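Verkwood folding garden table – six months on

I bought the Verkwood in May, just after we'd had the last of the paving done, and I've been meaning to write something about it ever since. It was £78 in the sale and I'd been looking for a table for two summers by then, so my standards had slipped a bit!

First thing, it's heavier than it looks on the website. I can carry it on my own but I wouldn't want to take it far, and getting it through the side gate means turning it on its edge and going sideways like a crab. The legs fold flat underneath and lock with a little sliding catch. Three of the catches were fine from day one and the fourth was so stiff I had to use the handle of a spoon on it. A drop of oil sorted that out.

Putting it together took me 40 minutes, and a good chunk of that was hunting for the right bolts, which all come in one bag. The instructions are pictures only. My neighbour Kazue Uchida has the same table and did hers in half the time, but she's the sort of person who reads things before she starts.

Size is where it wins for me. We had eight round it for Kumiko's birthday with all the plates and a big salad in the middle, and people could still put their elbows down. The smaller Hosoda I had before was hopeless for that – you ended up with the bread on the floor. 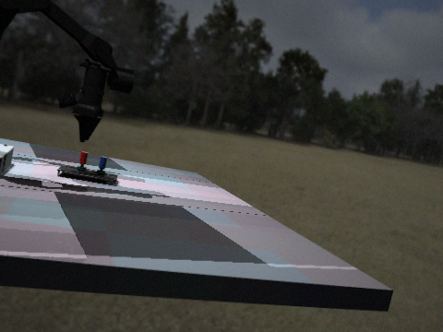
Big flat table top, grass and a grey sky. Summer as we know it.

Now the grumbles. Rain sits on the top. There's no gap or slope to let it drain, so after a shower I'm out there with a tea towel, and if you leave it overnight you get rings. They do come off with washing-up liquid and a bit of elbow grease. I rang the shop about it and a very patient man called Hjalti told me to tip one end up on a bit of slate when it's not in use, which does work but looks daft.

It also wobbles on grass. On the patio it's solid as anything, on the lawn you'll want something under at least one foot. I use a folded bit of old carpet.

They sell a cover for it, the Funia, for another £18. Get it. Mine's been on since the clocks went back and everything underneath is still clean, apart from one very settled spider.

Would I buy the table again? At the sale price yes, at full price I'd have a proper look at the Erken first, as my sister-in-law has one and it doesn't hold water. Four stars from me, and I'd go to four and a half if they sorted out that bag of bolts.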